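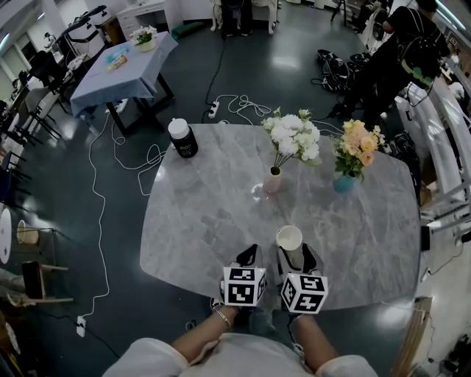
Table Setting and Clearing in a Shared Lounge
Project report, Linus Hall group

1. Purpose

The project examined how small decorations affect the use of tables in the Kinsella lounge. Residents had asked for flowers on the tables, while the hall office was concerned that vases would be knocked over when cups were set out or cleared.

2. Method

Two small vases, one pale pink and one teal-blue, were kept on the far half of a gray marble-patterned table. The near half was reserved for paper cups. Over the month of May the group recorded 500 cup placements with the flowers present and 393 without them, for a total of 893. Spills and contact with a vase were entered on a paper form.

3. Results

Contact with a vase was recorded 66 times. Most cases involved reaching across the table from the side. No vase was broken. Roughly 85 residents used the lounge during the period.

4. Recommendations

Flowers should remain on the far half of the table. Power cables on the floor should be routed along the wall before the fall term.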